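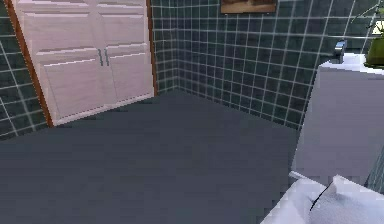
Toprak relay, December - kit and lifts

Quick one from me, on my lunch. Entries are in, 6 legs, 2 teams. Vests need collecting before we travel, and please can the B team tell me sizes, still missing a few. Minibus leaves the Jidar car park at 6 am sharp, wont wait.

Someone wrote to the list last night:

> Is the last leg still the one over Drendia hill? I did it two years ago
> and the mud was awful. Happy to swap for leg 3 if anyone's keen.
> Also not had the route map yet.

Yes still the hill, 500 ft of climb, sorry. Swap is fine by me, just tell me so I can change the sheet. Map to folow tonight.

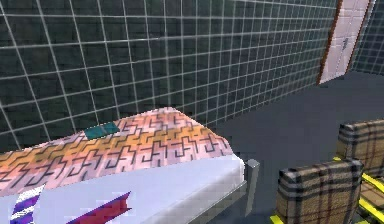
Do we need to bring our own safety pins?

Bring four each, the organisers ran out last time.

Right, back to work. Sizes please!!

Club sec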